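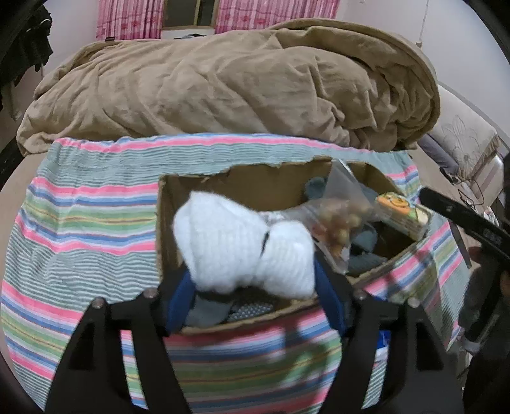

A tied white bundle coming out of a cardboard box, Kinska hand gripper.

Kinska Hand Gripper, demonstration kit
Equipment pool item, Faston Manipulation Lab
Status: available for loan, one kit

What it is
A hand-held gripper with a wide-angle camera mounted behind the fingers. You carry it into a room, do a chore with it, and the recording is used to train a policy for a robot arm wearing the same fingers. The arm stays in the lab. Kinska sells the kit as a way to collect home data without taking a robot to anyone's home, and that part of the pitch holds up. The rest of this page is about the part we have more trouble with.

What Kinska says
The product sheet says demonstrations collected this way "transfer directly" to an arm. It points to the Plullaton unpacking study, where operators emptied boxes and bags in ordinary rooms and a policy was trained on the results. The headline figure is 1,035 demonstrations from 37 homes. Those are good numbers for a small team. They are also counts of what went in. We would like to see as much space given to what came out.

What the study shows
The trained policy was tested on an arm over a tabletop, with 17 objects, in one room. None of the boxes stood on a bed or on any other soft surface. The write-up reports that the arm removed most of the items, and it counts a removal when the item clears the rim of the box. Where the item goes next is not scored. Dropping a shirt over the side of the box scores the same as setting it down on the table.

We don't think anyone was hiding this, as it is all in the methods section. But "transfer directly" is a strong phrase for one room and a scoring rule that stops at the rim.

Our own trial
We borrowed the kit in July and ran 11 sessions with it, all unpacking. We used the Karagiannis protocol for the recordings: one continuous take per box, no practice run, no rearranging of contents once the recording starts. We then trained with the default settings and tried the result on our own arm.

On rigid items in a box on a hard table, the policy was decent. It picked from the top, it seldom jammed against the cardboard, and it recovered from a missed grasp more often than we expected.

Soft items were a different story. A person holding the gripper squeezes a rolled or tied bundle, feels it give, and squeezes a bit more. The recording keeps the finger opening and the camera view. It does not keep what the hand felt. Our policy learned to close to the width it had seen, and when a bundle was packed tighter or looser than the ones in training, it either slipped out or got dragged along with whatever was lying against it. Collecting more data helped a little. We can't say how much more would be enough, and neither does the study.

Boxes on bedding were worse. A person leans in, the mattress gives, and the operator corrects without thinking about it. We saw the correction in the recordings but very little of it in the arm's behavior.

Things the sheet leaves out

Field of view. The lens is very wide. That is useful, and it also means that you record the whole room: curtains, clothes on a rack, a second operator's hand. Get consent for the room as well as for the task. Expect to spend time screening files.

Fatigue. The gripper is light in the first box and heavy by the fourth. Later takes in a session are slower and have more pauses. We would like to know whether the Plullaton team dropped the late takes or kept them, and the paper does not say.

Operator skill. Two of our operators were clearly better than the rest, and a policy trained on their takes alone did nearly as well as one trained on everything. This is an 11-session trial, so please don't quote it as a finding. It does make us doubt that the number of demonstrations is the figure to put in bold at the top of a product sheet.

Failed takes. Kinska's software offers to delete them with one click. Switch that off before you start. If you publish a success rate, you will want to know what was thrown away.

Should you borrow it?
Yes, if you need a lot of varied footage of people handling household items, you have a plan for cleaning it, and you intend to test on an arm in more than one room. It is well made and the tracking lost its position only once in our hands, in a dark closet.

Probably no, if your project depends on cloth, on anything tied or rolled, or on force. Adding a force sensor to the fingers may fix part of this. Kinska lists one as "planned" and has done so for as long as we have had the kit.

What comes in the case
Hand gripper with camera
Spare pair of fingers
Calibration board
Charger and two cables
Printed copy of the Karagiannis protocol, with our notes in the margins

Before you return it
Wipe down the fingers and check that the screws at the tips are snug, as they work loose. Copy your files off and clear the storage. If you ran an arm evaluation, please leave us the scoring rule you used along with the result, including what you counted as a failure. We are keeping these in the shared folder under Kinska, and so far the only entry in it is ours.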